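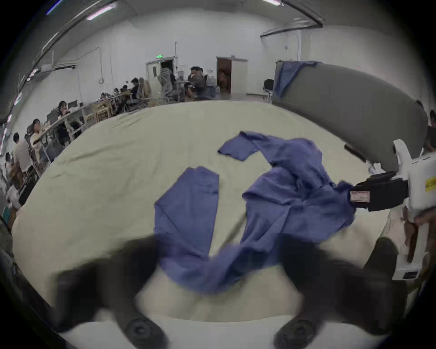 The blue shirt again, one cuff out flat and the rest still in a heap.

I promised Lejla I'd write something up before I forgot it all, so this is a catch-up on the folding work, mostly for people who keep asking me what I do all day. I fold things! More exactly, I hold a gripper in each hand and fold things with those, over and over, so that the model has something to learn from.

We passed 3318 recordings this week (hooray) and then Wiroj went through them and kept 2735. I was a bit deflated, I'll admit. Most of what he threw out was mine from the early days, when I was far too quick. I'd grab a sleeve, swing it over, let go and grab the next bit before the cloth had settled, and when you play that back it's a smear. He's got a rule now that you pause for a breath before you close the fingers and again after. It feels daft when you're doing it and it looks so much better.

The other big change is how we start. I used to lay each shirt out fairly nicely before pressing record, which meant the model had hardly ever met a proper mess. Nantana came over from the Saithong side, watched me for ten minutes and asked whether my washing comes out of the machine looking like that. Fair point. So now we pick the thing up, give it a twist, drop it on the table and begin from whatever we get. Sometimes a cuff is lying there ready for you, and sometimes it's buried and you have to go digging, and the digging is exactly what we were short of.
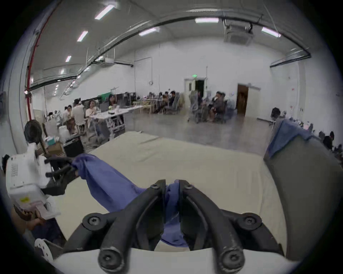 Two-handed work is the bit I find hardest to do well, and also the bit I like best. With one hand you can drag cloth about, but you can't really pull it straight. What we're after is one gripper keeping hold of a corner while the other goes and finds its own pinch further along, so the blue cloth runs slantwise over the table between the two of them and you can start working the creases out. Even then it stays pretty rumpled in the middle. My instinct is to tug with both hands at once, and Yolanda keeps telling me to hold one still and let the other do the moving. She's right, my best runs are the dull ones where my left hand does nothing at all.

I've also had to stop talking while I record. There's no sound in the files so it wouldn't matter, except that I turn towards whoever I'm talking to, my wrists go with me, and then I've lost the bit of cloth I was meant to be looking at.

Next up is towels, which ought to be a rest after all these sleeves, and then Lertchai wants to try things with buttons done up. We've got until July to get through both. My forearms have opinions about this. If anyone has a good stretch for the thumb side of the wrist, leave it in the comments, please, I've been using a bag of frozen peas.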